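A Morning at the Beltau Open House
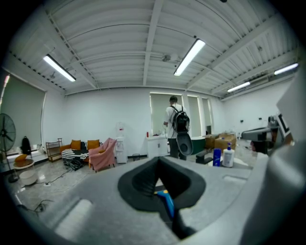 Text by the editor, Rileslow Notes (I also do the layout and the coffee)
2020-07-26

So I finally made it out to Beltau! I'd been meaning to go since June, when the first open house came and went while I was stuck at home with a bad tooth, and this time I put it on the fridge in big letters.

Getting there was half the fun. I took the old Bradano road (the new one is quicker, but it has no peaches) and pulled in at nine, way too early, with a bag of fruit on the passenger seat and juice on my shirt.

What I wanted to see was the long workroom, and I liked it right away. It's wide and bright, with a white corrugated metal ceiling and white beams that pull your eye toward the back wall. Tube lights, blinds down over the windows, white walls. I have a soft spot for rooms like that. My grade school had a lunchroom with the same kind of ceiling and when it rained you couldn't hear yourself chew.

I'm a fan person, so of course I noticed the fans. There's a small white one up between the beams and a black one on a stand over on the left, the kind with the round grille. I've had a pedestal fan like it for years and it has moved with me through 2 apartments and a house. The white cabinet at the back got my attention too, with one little red bottle up on top at the end. I want a cabinet like that for my sewing room!

They gave us a talk about the building, which I only half followed. The land was first written down in a deed from 1678, and there's a copy you can ask to look at (I asked, and the handwriting beat me). The room itself is a lot newer and gets used for small repairs and sorting now. There were seven of us on the morning tour and we took roughly an hour, mostly my fault because I kept asking about the blinds. They're a pale greenish gray, very easy on the eyes, and I've been hunting for that color for my kitchen ever since.

Afterward I had a slice of onion tart at Maillard, a short walk down the hill. Go early, they run out. Parking at Beltau is free but the lot is gravel, so leave the nice shoes at home. The next open house hasn't been announced yet, and the sign-up sheet is by the front door.

Comments (3)

peachpit: The Bradano road stand closes at noon now, just so people know. Did they let you see the upstairs?

Rileslow Notes: No upstairs this time, the steps were being painted. Thanks for the tip on the stand!

gravelshoes: We went in June and loved it. The tart was gone by the time we got to Maillard, so we had soup.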